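Food and Heat, Unit 6
Steam as a Cooking Medium
Notes to go with the lecture. Instructor: Archie Skinner

Reading for this unit: chapter on moist heat in the course packet. Bring your water loss sheets from the boiling lab. You will need them for the problems at the end.

1. Where the heat comes from

When water boils in an open pot, its temperature stops rising. The burner or heating plate keeps putting energy in, but the energy goes into turning liquid water into vapor. At sea level this takes 2,260 joules for every gram of water. Compare that with 4.18 joules to warm a gram of liquid water by one degree Celsius. Most of the energy used in a steamer goes into making the steam.

The energy is not lost. It travels with the vapor. When the vapor touches something cooler than itself, such as a cold bun or a piece of fish, it turns back into liquid on the surface and gives up the same 2,260 joules per gram. This is called latent heat, and it is the reason steam cooks much faster than hot dry air at the same temperature. You can hold your hand in a 212-degree oven for a short while without harm. Steam at 212 degrees will burn you almost at once.

As the surface of the food warms up, less steam condenses on it. The rate of heating is highest in the first minutes and then drops off. After that the limit is how fast heat can move from the outside of the food to the middle by conduction. Turning up the power at this stage makes more steam but does little for the center of the food.

2. The parts of a steamer

Every steamer needs a water supply, a heat source, something to hold the food above the water, and a lid. A bamboo basket over a wok does the job, and so does a metal insert in a saucepan. Electric models put the heat source in the base.

The support has holes so that vapor can rise through it and condensed water can drain back. A solid plate also works, but steam then has to go around the edge, and water collects under the food. If you must use a plate, leave a gap all the way around it.

Space the food out. Pieces that touch do not get steam on the sides where they meet, and dough will stick to its neighbor as it expands. Leave room for growth when steaming anything with yeast or baking powder. 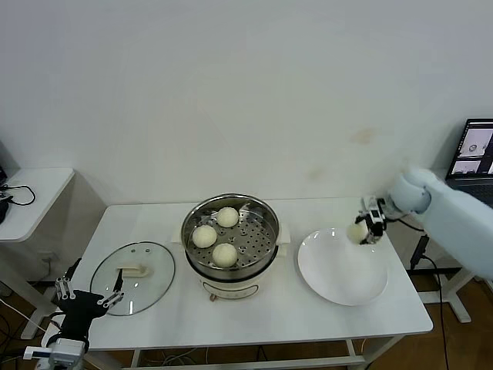
Serena Mazza asked whether it would be better to use cold water at the start, so that the buns have time to rise a little more before they set. It depends on the dough. A cold start gives the yeast a few extra minutes of warmth, which helps if the dough is slightly underproofed. If the dough is already fully proofed, the extra time can make it too weak to hold its shape, and the bun may sink when the lid comes off. For the lab we will start with boiling water so that everyone's timing can be compared.

3. What happens in the dough

Three changes matter here.

Gas expansion. The carbon dioxide and air already in the dough expand as they warm. Some of the water in the dough also becomes vapor and adds to the pressure in the bubbles. The yeast makes gas faster for a short time and then dies.

Starch gelatinization. Starch granules take up water, swell, and lose their ordered structure. For wheat starch this begins near 140 degrees Fahrenheit. The swollen granules make the crumb firm.

Protein setting. Gluten and the other flour proteins bond to one another and stop stretching. Once this has happened, the bun keeps its size.

A steamed bun stays pale because its surface never gets above the boiling point of water. The browning reactions that color a loaf of bread in the oven are very slow at that temperature, and they also go more slowly when the surface is very moist. A thin, smooth skin forms in place of a crust.

4. Worked example: time to reach a boil

A heating plate is rated at 650 watts. The reservoir holds 600 grams of water at 20 degrees Celsius. Find the shortest time in which the water can reach 100 degrees.

Energy needed = 600 x 4.18 x 80 = 200,640 joules
Time = 200,640 / 650 = 309 seconds

The answer is a little over five minutes. In practice it takes longer. The plate and the pot have to be heated too, and some heat escapes to the room. The Thibodeau worksheet asks you to compare your measured time with the calculated one and work out what share of the energy reached the water.

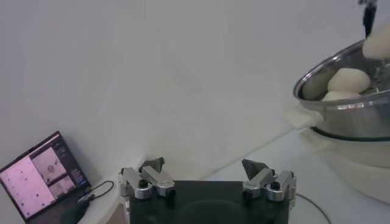 The same method gives the rate of evaporation once the water is boiling. Divide the power by 2,260 to get grams per second. Leave losses out for now. We will come back to them in the next unit, along with altitude, where the boiling point falls and every steaming time in the packet has to be lengthened.

5. Problems

a. Find the rate of evaporation for the 650-watt plate in grams per minute. Compare it with the figure on your water loss sheet.

b. A piece of raw dough weighs 76 grams. Assume its specific heat is 2.8 joules per gram per degree Celsius. How much energy is needed to warm it from 25 to 95 degrees?

c. How many grams of steam must condense to supply the energy in (b)? Would you expect the bun to weigh more or less after steaming? Give your reasons.

d. Two cooks steam the same amount of dough. One makes a few large buns and the other makes many small ones. Explain which batch is done first, using what you know about conduction.

e. Opening the lid early can make buns collapse. Describe what happens to the gas inside the bubbles when this is done before the starch and protein have set.

Show units at every step. Answers to (a) through (c) are posted outside the Tisitbridge lab. Written answers to (d) and (e) are due at the start of the next lab section.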